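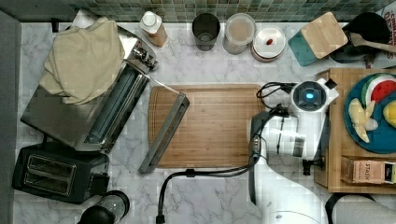 Counter layout, Hedavgate kitchen: cutting board at center, canisters along the backsplash.

Keep the grooved board clear between tasks and wipe the groove along its full length.

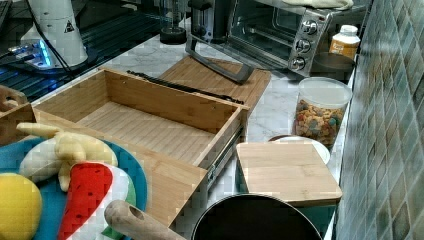

Bamboo drawers get a dry cloth only - water sits between the floor slats. Check that the slide rail runs freely before refitting. 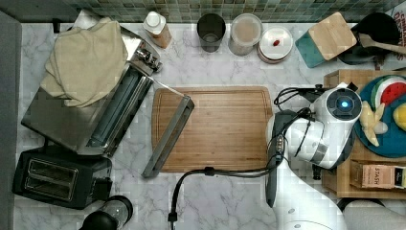

Lids go back on the dry goods after each use. Report stiff rails to Mawar Yusof by the end of February.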